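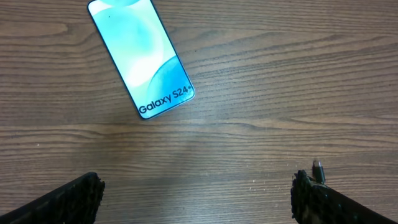 Blog > Perception > Canley notes

October - by Issahaku

The Canley grasp planner kept failing on flat, glossy objects, and I spent most of this month on the wrong half of the stack. The controller was fine. The trouble was in the segmentation mask.

A lit phone display has its own edges. With a curved wallpaper, the Zadent model would split the screen along the color boundary and return two regions, and the planner then picked whichever scored higher. The grasp axis came out rotated by as much as 23 degrees from the long side of the phone.

Two changes went in. First, masks that share a straight outer boundary are merged before the pose fit. Second, the fit uses the bezel contour only and ignores everything inside it. I retrained on 4,000 wrist-camera crops and held back 400 for testing. Bad axes in the held-back set dropped to 14, nearly all of them with the phone partly out of view.

Wood grain is still a nuisance - long dark bands pull the line detector when the contour is short. The next Lurkwood release will have a minimum contour length as a config option.

3 comments | 6 shares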